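Hail and Gust Awareness Project, Fultham
Progress report to the funder, second reporting period

Prepared by the project lead, 8 September 2024

Summary

The grant was given to find out whether plain-language hail warnings, sent to households and small businesses in Fultham, lead people to do anything different. We are a little past halfway. The short answer so far is that people like the warnings, say they read them, and mostly leave the car where it was.

The original bid promised more than that. It said that better information would lead to "measurable protective action". I did not write that sentence and would not have written it, but it is the one we are being held to, so this report tries to say how far we are from it.

What has been done

The message service went live in January, later than planned. The delay came from the supplier, Workiten, whose system could send a text to the whole town in minutes but could not leave out people who had asked to be left out. That has been fixed. We tested it twice before trusting it and I would still like a third test before winter.

We recruited 100 households through the library and the two primary schools. Recruitment was quick, which ought to worry us slightly. People who sign up for a weather project in their first week of hearing about it are people who already look at the sky. Several of them own rain gauges. Whatever we learn from them will flatter the scheme.

Each household has a hail pad, a square of foam under foil that keeps the dents when stones land on it. The pads are cheap and work well as long as they are kept level and out of reach of dogs. Readings are posted back to us on a card.
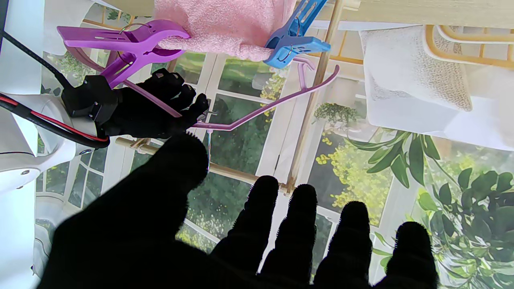

Black robotic hand in the foreground, with a second holding a pink-purple clothes hanger.

The cards come back more slowly after small storms than after big ones. That matters more than it sounds. If a household only bothers to report when the hail was bad, our records will show that hail in Fultham is usually bad. We have asked people to send a card even when the pad is untouched, and have had mixed luck with it.

What the warnings got right and wrong

There have been two hail events since the last report. The first was forecast the evening before, the message went out in good time, and the stones that fell were the size of peas. Damage was limited to lettuces. The second arrived with almost no notice from a storm that had looked ordinary on radar until late afternoon. Our message reached phones while it was already hailing on the north side of town.

I have seen this described elsewhere as one hit and one miss. I think that is generous. A warning for pea-sized hail is accurate, but it used up some goodwill, and in the follow-up calls a number of people told us they had moved a car for nothing and would not do so again. The second event was the one where moving a car would have helped.

For background, hail forms when strong rising air in a thunderstorm carries drops up into the freezing part of the cloud and holds them there long enough to gather ice. The stronger the updraught, the larger the stone it can hold. Radar can tell us that large stones are likely inside a cloud. It is less good at telling us which street they will land on, and the messages need to be more open about this than they have been. The wording used so far ("Hail expected in your area") suggests a knowledge we do not have.
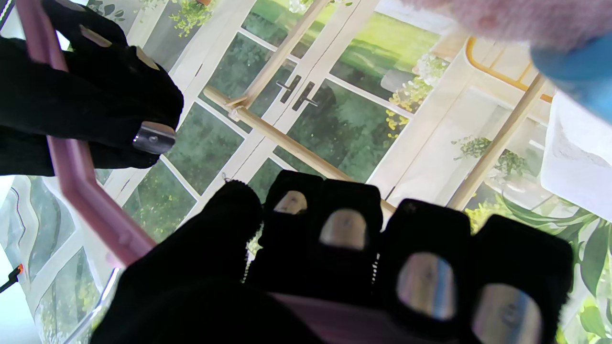

Comparison with the other sites

The Bredov group is running a similar trial with a siren instead of text messages. Their interim note claims a strong response. I have read it closely and am not persuaded. The response was measured by asking people whether they had heard the siren, and hearing a siren is not much of an achievement if you live near one. They have agreed to add a question about what people did next, and we should wait for that before anyone quotes their result to us.

Duangkaew, the other partner site, has taken a simpler route and I think a more promising one. They skipped general warnings and worked only with market stallholders, who have stock in the open and a clear reason to cover it. The numbers are small and the season there is different from ours, so I would not lean on it too hard. But they asked a better question than we did.

Both sites use the same hail pads as we do, although Bredov has mounted theirs on fence posts and ours sit on the ground. We have not worked out whether this affects the readings. It probably does, a bit, in wind.

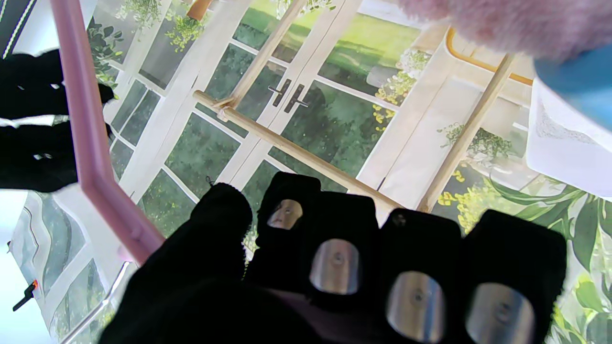

Wind-driven hail comes in at a slant and marks one side of the foam more than the other, and on a post the pad also shakes. Until somebody puts one of each side by side through the same storm, the figures from the two places should not be put in one table. I am aware that one table was what the bid promised.

Spending

Spending is within budget overall. Text messages have cost less than expected, for the unhappy reason that there have been few storms worth a message. Postage has cost more. We underspent on the public talks, having held one of the three planned. It was well attended, though most of the questions were about drains.

We ask to move the unspent talks money to follow-up calls. A call made within two days of a storm gets clear answers. Left for longer, people start to remember the storm they feel they should have had.

Problems and risks

The main risk is that it does not hail. We cannot do much about that, and two events are too few to support any firm finding, whatever the tone of the final report.

Some households are tiring. Messages about possible hail that does not come are being ignored, and a few people have asked to leave. We intend to raise the threshold for sending, which will mean fewer false alarms and, almost certainly, at least one storm we say nothing about. The funder should know that before it happens.

Next period

Rewrite the message so that it gives a chance of hail in words and says how sure we are.

Recruit a further group from people who did not volunteer the first time, starting with the trading estate and the allotments.

Place a pad on a post beside a ground pad at the library.

Run the third test of the Workiten system, including the opt-out list.

Get the revised survey from Bredov and compare the questions before comparing any answers.

A decision on the talks money is needed before the next round of calls is booked.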